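To everyone at the Jedgate Fund, with our thanks and our apologies for the length

This is our second progress report on the Domingo Urrutia papers and drawings. It covers the work up to the end of November. The budget sheet is attached separately, and I've tried to keep the money talk to one short section near the end.
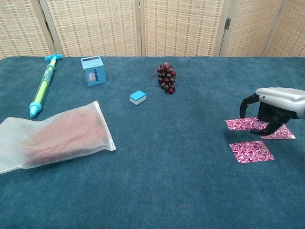
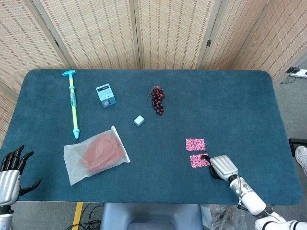

The big news is that we've finished the first pass through the drawings, and there are a lot more of them than any of us guessed when we wrote to you. Urrutia drew on everything - good paper when he could get it, and the backs of gas bills when he couldn't - and the final tally came to more than 1,000 sheets. The ones I keep going back to are the color studies for the Yurt paintings, the large canvases he made after he moved out to Olau and gave up city life for good. If you've only met those paintings in black and white, as I had for years, the color is a shock. The ground in the early ones is a deep blue-green, close to the cloth in the two photos, and over it he laid short reddish strokes in rows, very much like the marks on the folding screen behind the table. He had a name for those strokes in his notebooks, "stitches," and he changed his mind about how far apart they should sit almost every week.

## The notebooks

We promised you a reading of the notebooks by the halfway point, and I'm glad to say we have one, even if it's a rough one. There are seven of them. Five are in decent shape and two got wet at some stage before they came to us, so the pages have to be eased apart slowly. Arsalan Arain has been doing that work in the evenings and on the odd Friday, and he has more patience than I'll ever have. He's now about two thirds of the way through the worse of the pair.

What's in them is a mix. There are shopping lists, complaints about the landlord, some really lovely pages on how to thin paint so it sinks into raw canvas without spreading, and long arguments with himself over whether a picture needs an edge. We had always been told that Urrutia came to staining his canvases late, after seeing other people do it. The third notebook puts his first tries a good while earlier than that, in the rented room over the bakery. I want to be careful here, as he dated very few pages and we're leaning on a rent receipt tucked inside the cover, but it does look as though the usual story will need some fixing.

## Scanning and cataloging

So far we have scanned 200 sheets at full size and entered them in Plirko, the catalog program we told you about in the spring. It took us longer than planned to get comfortable with it. The early entries had the paper sizes in the wrong boxes, height where width should be, and we went back and redid all of them before going further. I'd rather own up to that now than have you find it later! The pace is much better these days, and the larger Yurt studies are next in line.

We still haven't settled what to do with the double-sided sheets. At the moment each sheet has one number and the two sides share it, with a letter added. Arsalan would prefer separate numbers. If anyone at the Fund has dealt with this on another artist's papers, we'd love to hear how you handled it.

## Money

We're close to plan. Archival boxes cost more than we'd allowed, and shipping from Olau cost less, as Urrutia's niece very kindly drove the last load over herself. There is $1,000 left in the supplies line, and with your permission we'd like to move it to conservation so the second damp notebook can get the same care as the first.

## What comes next

Over the winter we'll carry on scanning, finish opening the notebooks, and start matching studies to finished paintings. A few of the matches are easy. Others are going to mean writing to owners - several of whom have moved, and one of whom has so far answered only by postcard - and asking for decent color photographs. We'd also like to record a long talk with the niece while she's in the mood for it. She remembers the Olau studio well, including where the big canvases were laid out on the floor and which door he had to take off its hinges to get them outside.

Please do come and see the drawings if you're passing through. Mornings are best for the light, and we'll put the coffee on well away from the paper.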